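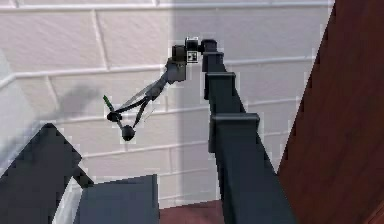 How many demonstrations do I need before training is worth starting?

Start with 186 usable ones for a single task. Fewer will train without complaint and then behave like someone who skimmed the instructions.

6. Recording demonstrations in the simulator

This section assumes you have installed Jeltis, signed in and paired the hand controllers (section 5). If the controllers are still blinking at you, go back. They won't grow out of it.

6.1 Before you start

1. Open Jeltis and choose Collect, then New session.
2. Pick a house from the list. Wibisono is the default and is fine for most tasks.
3. Pick one task. The menu will let you tick several. Don't.
4. Type the instruction in plain words, as you would say it to a guest: "open the door", "put the kettle on the table". Junaid Jadoon once filed a whole session under "do the thing", and we still have it, unlabelled and unloved.
5. Set the time limit to 45 seconds. Longer clips are mostly hesitation, and the model learns hesitation very well.
6. Press Home on both controllers and wait for the tone.

Note: The view is drawn at low detail during recording to keep the motion smooth. Jagged edges are normal. Please stop reporting them. 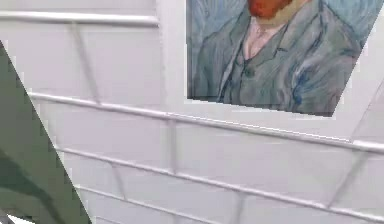 6.2 Recording a take

1. Hold the trigger halfway to take control of the arm. Full pressure closes the gripper, often on nothing.
2. Move at the pace of a person who has had one coffee. Jerky starts are kept in the data along with everything else.
3. Approach the object from a different side every few takes. If all your takes come in from the left, so will the robot, including when there is a wall there.
4. Finish the task, let go, and back the arm away before you press Stop.
5. Mark the take Good, Bad or Unsure. Unsure is a perfectly respectable answer and goes to Sulastri Chong, who reviews them in batches.

Caution: Bad takes are not deleted. They are stored separately and used to teach the model what failure looks like. Failing on purpose to fill that folder is easy to spot and makes poor data - people are terrible actors.

6.3 Changing the start position

After 13 takes, Jeltis will ask you to move the robot. You can dismiss the message, but it comes back, and it is right.

1. Choose Move base.
2. Drag the marker to another patch of clear floor. The marker turns grey if the arm would start inside the furniture.
3. Turn the robot so the target is in reach but not dead centre.
4. Press Home again. Skipping this shifts the wrist reading, and every take that follows has to be thrown out.
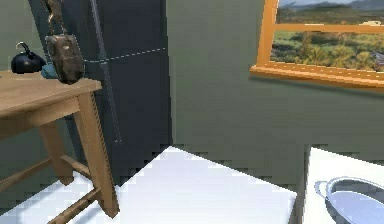

Zendness Data Collection Team - Operator Guides

6.4 Checking the cameras

Each take saves all of the camera streams, including the ones you never look at. A view with no arm in it is still saved and still useful: the model needs to know what a room looks like when it isn't being reached into.

1. Open Streams and step through every view once per session.
2. Check that each one updates when you turn the robot. A frozen stream looks very calm and is worthless.
3. If a stream is frozen, press Reload. If it is still frozen, close the session and tell Herman Liem, giving the session name and leaving out the theories.

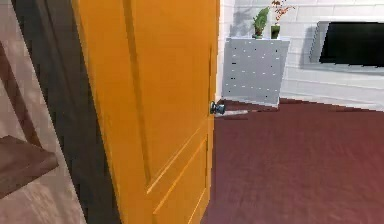
6.5 Doors

Doors get their own heading by popular demand.

1. Start with the door in a mix of positions: shut, ajar and wide open. Use the Door angle slider.
2. Close the gripper on the knob before moving the base. Shoving the door with the forearm works in Wibisono and nowhere else we care about.
3. Stop the take once the opening is wide enough for the base. There is no need to drive through and admire the next room.

Note: If the arm passes clean through a door, collision has been switched off under Settings, Physics. Mark the take Bad, however good it looked.

6.6 Ending a session

1. Choose Finish and wait for the upload bar to reach the end.
2. Read the summary. If more than six takes are marked Unsure, add a line saying why.
3. Sign out. Drodik, the upload tool, keeps running in the background and can be left alone.

For access to other houses, ask Danang Simanjuntak.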